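Home Forums Good Practice Bench & Handheld New posts Log in

Glove rules for handheld gripper recording, what do you all do?

wrenchmonkey_lu
Trying to write a one page rule sheet for our recording benches before September and going round in circles. Bowls task, stacking and unstacking, handheld gripper, other hand gloved. Rules so far:
- black gloves, both hands, no bare skin past the cuff
- plain dark sleeves
- table wiped before each block
- nothing on the table that isnt part of the task
- free hand stays out of view unless the task needs it
The last one is where the arguing starts. Half of us say it's too strict. Anyone got wording that people really follow?

tallowpit
We had the same at Wurkulthorpe. "Unless the task needs it" is useless wording, everyone thinks their task needs it. Ours says hand in view only while it is touching or about to touch an object. Otherwise down by your side. Took a week of nagging, fine now.

oddsock53
Disagree. People's hands hover. If you train a policy only on tidy hands it falls over the first time someone leans across. I'd leave it alone and just log it.

tallowpit
Log it how though? Who is ticking that box for every take

oddsock53
Whoever reviews. Two ticks per take, takes nearly 4 seconds. Not the end of the world.

wrenchmonkey_lu
Right, this is the sort of thing we're arguing over. Same bench for both.

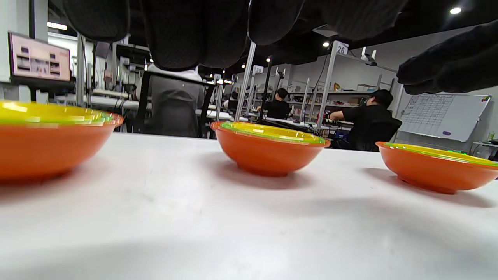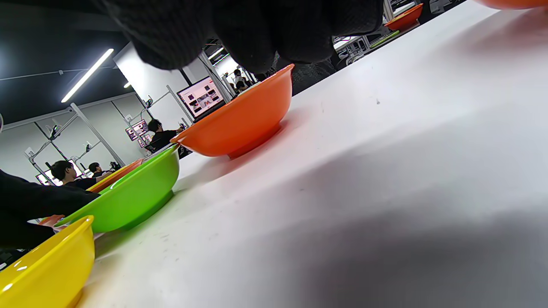
Gloved hand over the bowls in each.

My worry is less about the hovering than about whether a reviewer knows what to do with it. At the moment one of us passes it, another bins it, and the numbers from the two can't be compared. So I want a rule even if it's the wrong rule. Can change it later.

brass_kettle
Wrong rule now is worse imo. You'll have a whole month of takes thrown out on a rule you then drop. Been there with Brirketti, we binned everything with a hand over the rim and then the client wanted exactly that. Keep the lot, tag it, filter at the end.

tallowpit
Storage isn't free mate

brass_kettle
Cheaper than re-recording

nettle_and_co
Two different things getting mixed up here. One is safety and comfort, the other is data. Gloves: do you swap them? Ours get shiny at the fingertips and the look changes halfway through a set. We change after 2 hours or when they shine, whichever first. Put that on your sheet before the hovering stuff.

Also people in the background. Do you have consent on paper for everyone who could end up in a take? Not just the operator. We got caught out on that, had to go back and ask the whole room.

wrenchmonkey_lu
Consent yes, everyone signs before they get a seat. Faces get blurred after as well. Glove swap no, good shout, adding it.

oddsock53
What about screens? Monitors in the back would be my first complaint. We turn ours away from the benches or dim them. Never mind what's on them, it's the changing light.

tallowpit
+1 screens. And whiteboards, if there's names on. Cover or wipe.

lowgear
Jumping in. Machala bench guide (ours, internal, so can't share it) splits rules into "stop the take" and "note it". Stop the take = bare skin, wrong object, dropped gripper, someone walks into the workspace. Note it = hovering, shadow, sleeve in view, scuffed table. Reviewers stopped fighting pretty much overnight. Short lists, has to fit on a card stuck to the bench or they don't read it.

brass_kettle
Would sign up to that. Sleeve under stop if it's a bright one tho.

lowgear
Yeah bright sleeve is stop for us too, dark is a note.

tallowpit
Still think hovering should be stop if it hides the object at the moment of grasp. You can't learn a grasp you can't see.

oddsock53
Ok that I'd accept. At the grasp only.

wrenchmonkey_lu
Getting somewhere. Draft:
STOP: bare skin, bright sleeve, wrong object, drop, person in workspace, hand hiding the object at the grasp
NOTE: hovering at any other time, dark sleeve, shadows, scuffs, screens on behind
Gloves changed every 2 hours or when shiny. Will try it on the Dralasska set first and leave the old takes as they are.

nettle_and_co
Add who decides when reviewers don't agree. Otherwise you will be back here in a month

wrenchmonkey_lu
Bench lead, same day. Adding taht now.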